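Gaten District Repeat Offending Programme
Progress report to the funder, second period, to end of August

1. Case file review
The team has read 1,418 of the 2,507 closed court files in scope. Ivana Vergara leads the coding of charges, bail decisions and outcomes. Files from Greser were slow to arrive — the court there still keeps bail papers on site — and four were returned for missing charge sheets.

2. Data sharing
The agreement with the Skaststead sheriff's office is signed. Eusebio Bravo has agreed the list of fields, and names are removed before transfer.

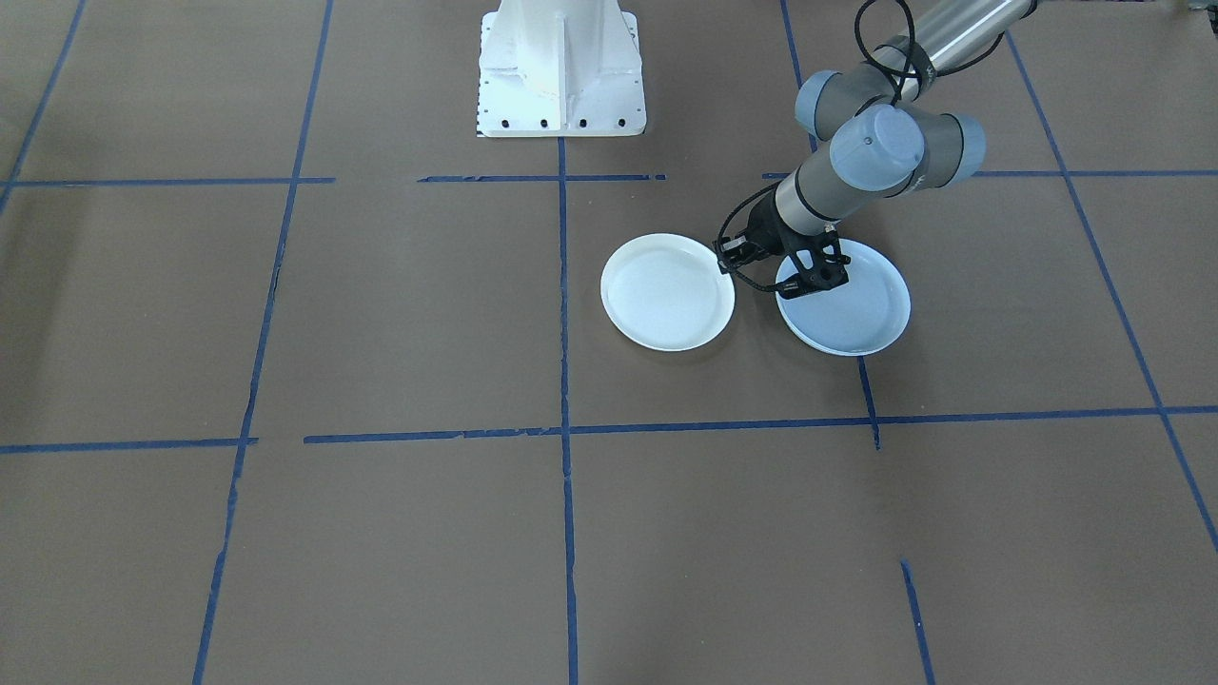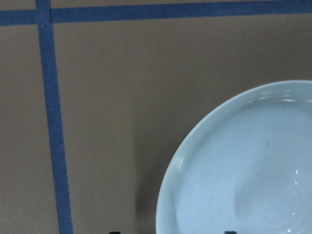
Blue tape marking, seen in both views.

3. Staffing
Latifa El Sherbiny joined as second coder in August. Double coding of a sample of 20 files showed differences on prior convictions, and the coding guide has been changed.

4. Spend and risks
Spend is within budget. The main risk is late release of the Bouzid files. Zineb Mansour will write to the clerk of court and report the reply in the next return.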